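Shared kitchen at Wevance: new rota from November

The kitchen on the second floor at Wevance has been shared by Jaltel and Gindik since the spring, and most weeks it works well enough. The trouble is the fridge and the two long cupboards beside the sink. Things go in and stay in. At the last clear-out, in September 2018, we filled 28 bags, and a fair amount of it was food that had never been opened.

From November each firm will take the kitchen for a month at a time. Jaltel goes first. The firm on duty empties the fridge on the last working day, wipes down the shelves and reorders tea, coffee and washing-up liquid from Chou. The monthly budget stays at £94. Please don't order from anywhere else, as we can't pay the invoice.

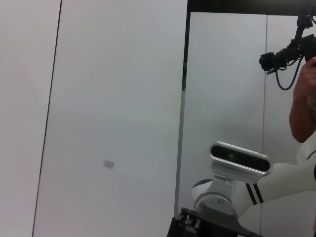
One reader from Gindik wrote in to ask whether a whole month was too long, and would prefer a fortnight each, with the milk left out of the rota altogether and paid for by whoever drinks it. We put this to both offices. Most people wanted to keep the month, but the point about milk was a good one and a separate tin will go on the windowsill.

Anything you want kept should have your name and a date on it. Jars and sauces count too. Unnamed items will be thrown away without a reminder email.

The dishwasher is still slow to drain. An engineer is booked, and until then please use the short wash and scrape plates first. Spare keys to the store cupboard are at the front desk, room 29.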